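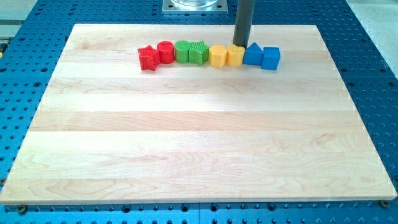

About Pludon

Pludon is a family-owned maker of solid wood countertops, cutting boards and table tops. The company supplies kitchen shops, builders and private customers throughout the region from its mill and workshop on Kosar Road.

The business was formed when two older firms joined. Starko Lumber had run a sawmill and drying yard on the present site, and Bañuelos Cabinet Works had built kitchens in the center of town. Both names remain in use within the company: Starko for the mill and yard, and Bañuelos for the finishing shop and showroom.

Our Materials

Pludon works mainly in hard maple, with smaller amounts of cherry, ash and walnut. Logs are purchased from woodlot owners in the surrounding counties. Boards are air dried under cover and then moved to the kiln, where they are brought down to a moisture content of 7 percent before any cutting takes place. Natural color differences are to be expected in every order. Customers who require a more even tone may ask for selected stock at the time of the quote.

Our Work

Each top is glued up from strips, pressed, planed and sanded at the Kosar Road workshop. Standard tops are offered in lengths of up to 8 feet; longer pieces are made by special order and carry a longer lead time. Food surfaces are finished with mineral oil. Desk and table tops may be ordered with oil, hard wax or no finish at all.

The company keeps 6 standard edge profiles. Drawings for sink and cooktop cutouts must be signed by the customer before work begins -- changes after that point are billed separately.

Repairs and Refinishing

Tops made by Pludon, and those made earlier by Bañuelos Cabinet Works, may be returned to the workshop for sanding and refinishing. Work by other makers is accepted after inspection.

Visiting Us

The showroom is open to the public during business hours. Mill tours for schools and trade groups are held each October and must be arranged in writing. Closed shoes are required in all work areas. Offcuts are sold by the box at the yard office -- cash or check only.

Page last updated May 10, 2019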